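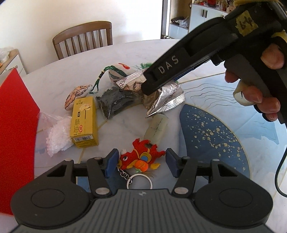

手持夹爪采购预算怎么做的，把账记一下

年前一直有人在后台问我，在家里做夹爪采集到底要准备多少钱。我之前回过几次，每次说的数都不太一样，主要是当时自己也没理清。这两天把聊天记录、付款记录和表格对了一遍，写成一篇，以后再有人问就直接发链接。

先说背景。我接的活是桌面小物件的抓取和整理，双手操作，左右各一把手持夹爪，在普通住家的餐桌上做。东西都是家里常见的：零食小包装、挂件、香囊、小盒子、玩具。要求是物件杂一点，软的硬的都要有，反光的、透明的也要有。任务本身不难，难的是设备一旦停下来，一整天就没了，所以预算的重点一直放在“别停”上面，单价反而放在后面看。

一、总盘子

第一版预算是二月份做的，当时定的上限是3,000元，指的是夹爪本体以外的所有开销，包括耗材、备件、线材、收纳、物件采购和运费。夹爪本体走的是租，另外算，后面会说。

最后实际花掉2,618元。看着是省了，其实里面有两笔是推迟没买，不能算省。一笔是备用线，一笔是第二套指垫。这两样下一轮都要补上，补完基本就顶到上限了。

二、租还是买

我问了两家。一家是Floler，只卖不租，整套带箱子，交期长，付全款才排产。另一家是Dretstead，可以按月租，押金高一些，租满一段时间以后可以折抵一部分买价。

当时纠结了挺久。按单月算，租金很不划算，大概用不了一年就能把买的钱租出来。可是我手上的活只确定到上半年，下半年有没有、还是不是同样的夹爪，都不知道。买回来如果换型号，二手基本没人接。最后选了Dretstead，先租。

租之前要问清楚的几件事，我是吃了亏以后才补问的：

指垫算不算耗材。合同里写的是“正常磨损由出租方承担”，但是指垫磨了算不算正常磨损，要单独问。我这边最后谈下来是前两副免费，之后自己买。

连杆上的销轴松了谁修。有的要求寄回去，来回运费自己出，中间没有替换机。有的可以自己拧，给一张说明。一定要选后一种，或者让对方先发后收。

线算不算在整机里。我第一次收到的清单上没有写线，实际箱子里有，但是还的时候要不要还，对方自己也说不清。后来补了一份清单，双方各留一份。

押金什么时候退。写明从签收日算起还是从验收日算起。差别不小。

三、左右手要不要都备

做双手任务，坏一只等于全停。最保险的办法是租三把，两用一备。我算过，第三把的租金放进去，整个租赁预算要多出一半，一年里真正用到备机的日子可能没几天，所以没租。

替代办法是跟出租方约好急件换机，额外付一笔保障费。这笔钱不多，但要在签合同的时候写进去，过后再谈就难了。如果你是好几个人轮班做，停工的成本高，我建议还是老老实实租第三把。我是一个点位，停一天损失还能接受。

四、桌面和围挡

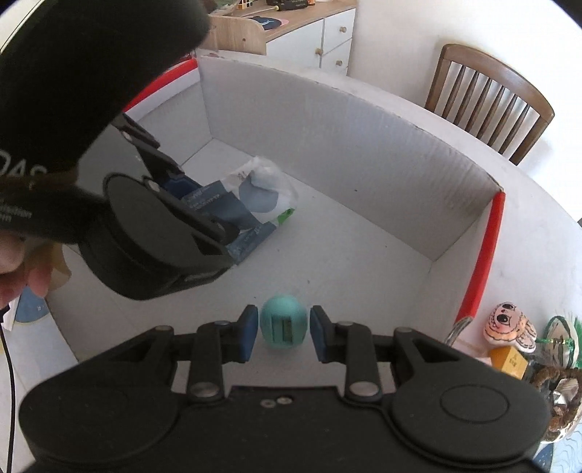
桌面没有花什么钱，就用家里的餐桌。原计划里有一项“标准工作台”，报价单上最便宜的也要好几百，加上运费和上楼费就更不像话了。后来跟需求方确认，他们要的就是真实家庭环境，工作台反而不符合要求，这一项整个划掉。

围挡用的是浅纸箱。小东西圆的多，一推就滚，掉到地上捡起来擦一下再摆好，一次两三分钟，一天下来很可观。敞口的纸箱就够用，边不要太高，高了夹爪斜着伸进去会磕到。箱子我按包买，便宜，脏了或者塌了就换，不要心疼。

买箱子之前先拿尺子量一下桌子。我第一批买大了，放上桌以后四周没有余地，左右手没有地方退，也没有地方放待用的物件。大的那批现在拿来装杂物了。

五、物件采购

这一项很多人会忽略，实际上占得不少。我一共分了13类，每类配几样。大头是零食小包装和小玩具，其次是挂件、香囊一类的装饰品。

几条经验：

能用家里现成的就用现成的，但是要登记。第一轮有几样是从抽屉里随手拿的，用完又放回去，第二轮要对照的时候找不到了，只好重新买，买来的颜色还不一样。

食品包装要多备。铝箔和塑料的小包夹几轮就皱得厉害，边角也会起毛。皱的有皱的用处，任务要求里也有旧物件这一档，但是新的要一直有货。按每样多买三成来做，比较稳。

带流苏、带链子、带绳的东西单独算。这类最费时间，会绕到夹爪的连杆上，解的时候容易扯断。我这里坏得最快的就是流苏。买的时候挑结实的，不用好看。

运费合并。我一开始是想到什么买什么，十几个包裹分开到，有几家不包邮，运费加起来比东西还贵。后来固定一周下一次单，好很多。

六、指垫和线

指垫原计划买两套备用，只买了一套。看的是Vasylenko和Dradesent两家的配件。Vasylenko家的便宜，起订量高，我一个点位用不完。Dradesent单副也卖，价格贵一截，到货快。我买的是后者。以后如果能凑上两三个点位一起订，会换前者。

指垫更换的标准不要凭感觉。我的做法是每周固定一天把两只夹爪并排放好，看垫面有没有发亮、边缘有没有翘起来，有就换。等到夹不住东西再换，前面几天的活可能都要返。

线是最该多买的，我反而没买，这是这次预算里最后悔的一项。手持的设备，线一直在动，接头那一段最容易出问题。下一轮表格里线放在第一行，两只手各备一根，不再往后推。

另外准备一点小东西：一卷颜色鲜明的胶带，用来贴编号；一支油性笔；一把合适的螺丝刀；几个扎带。加起来几十块钱。编号一定要贴，两只夹爪长得一样，混了以后对记录很麻烦。还设备之前记得把胶带撕掉，残胶擦干净，出租方验收会看。

七、时间也要进预算

我第一版表格里只有钱，没有时间，这个很不对。摆物件、收物件、换纸箱、对编号、给设备充电、传数据，这些都不出活，但是都占时间。我后来按半天来排，半天里真正在夹东西的时间能有六成就不错了。报价的时候如果按满时间报，后面一定亏。

还有一条，手会累。夹爪拿在手里不觉得重，连续做一个多小时以后手腕就不太行了。我现在是做四十分钟歇十分钟，排期也照这个排。护腕买过一副，不到一百，记在杂项里。

八、下一轮的打算

上限还是定3,000元不动，内容调一下。围挡纸箱和收纳基本不用再买，省下来的给线和指垫。物件采购压一点，把还能用的先用完。租约到期前一个月跟Dretstead谈折抵，如果下半年的活能定下来就转买，定不下来就续租，不提前做决定。

Floler那边我还留着报价单，报价有效期已经过了，要的话得重新问。交期如果能缩短，可以考虑。目前没有去催。

表格我整理好以后会放在博客附件里，分三张：设备、耗材、物件。单价那一列是我自己的成交价，各地不一样，别直接照抄。物件那一张还差几行没填完，等我把柜子上那几样登记了再传。

06/01/2018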